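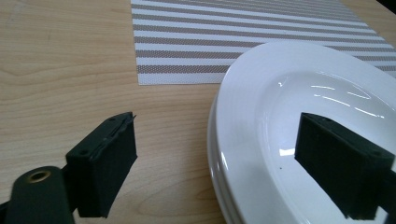 Fig. 1: Plates and striped placemat.

Two Wheels, One Season: Following a Club Motocross Championship
Sports Studies project report, handed in 25/07/2022

I've been going to motocross meetings since I was small enough to sit on a cool box, so picking a topic for this project took me all of a minute! My question was a simple one: how much does a bad start cost a club rider over a season? Everybody in the paddock has an opinion on it (usually a loud one) but I wanted to see it written down.

I used the Rasberg series, which runs on two tracks, Arnell and Bogale. Arnell is sandy and gets rough very quickly. Bogale is hard clay on a hillside, with a first corner that is far too tight for a full gate, and I'm still cross about what it did to my favourite rider in round one.

How I did it

I started in January by making a big spreadsheet, and then I filled it in after each meeting. For every race I wrote down each rider's place at the end of lap one and their place at the flag. The finishing places came from the printed results. The lap one places I had to do myself with a clipboard by the fence, and at Arnell that means getting sand in your sandwiches, your ears and your pen. By the end I had 1,374 pairs of places, and a very sore hand.

I also put a short survey on Voteo asking riders and families what they thought mattered most: the start, fitness, or bike set-up. I was hoping for 400 answers and I didn't get anywhere near it, so I've only used the survey as background.
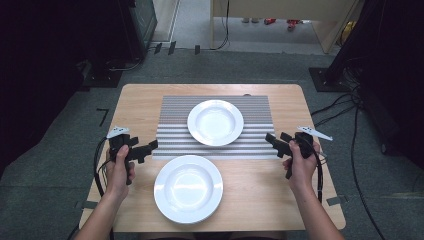 Back to the spreadsheet. The first thing I looked at was riders who finished lap one outside the top 15. At Bogale they mostly stayed there. There's really only one good passing place, on the long drop before the finish, and if you miss it you wait a whole lap to try again. Arnell was much kinder. The sand cuts up into loads of different lines and the fitter riders just keep coming through, especially in race 2 when everyone's arms have gone.

So a bad start matters a lot more at one track than the other, and I think that's a better answer than the one I expected to get (I was sure it would be the same everywhere).

What went wrong

Dust, mainly. On dry days at Bogale I couldn't read half the numbers on lap one, and I left those riders out instead of guessing. I also missed one meeting completely with a cold. If I did it again I'd stand on the bank and ask a friend to call out the numbers while I wrote.

I'd like to look at gate position next, and whether the inside really is worth fighting over. My spreadsheet already has an empty column for it.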